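4.2 双腕による食器操作の評価

提案手法を、卓上に設置した双腕マニピュレータで評価した。両腕の先端には同型の2指グリッパを装着し、方策には固定カメラの画像と関節角を入力する。学習には遠隔操作で収集した105エピソードを用い、最適化は2000ステップで打ち切った。比較手法は、腕ごとに独立した方策を学習するHedanceと、単一の方策で両腕の動作を出力するSonachの二つである。

各手法につき50試行を行い、皿を水切りラックから持ち上げ、他の皿に接触せずに取り出せた場合を成功とした。提案手法の成功率は68%であり、両比較手法を上回った。失敗のほぼ半数は把持位置のずれに起因し、隣接する皿の縁に指先が干渉する例が目立った。皿の間隔が狭い配置では、接近角のわずかな誤差が把持の成否に影響する。

図5に作業環境を示す。対象物以外の物品も卓上に残し、背景の単純化は行っていない。 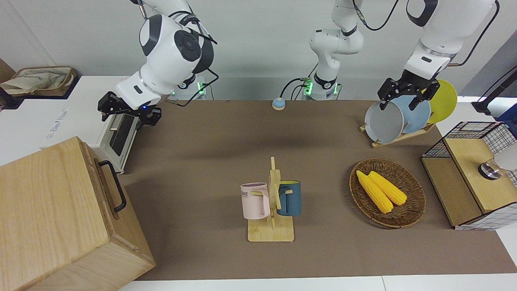

図5 双腕操作の作業環境。左腕のグリッパがラック最前部の灰色の皿に作用し、右腕は白い機器の上方に位置する。

待機側の腕については目標姿勢を明示的に与えず、両腕の動作系列を同一の時間窓で予測した。窓長の影響は4.3節で検討する。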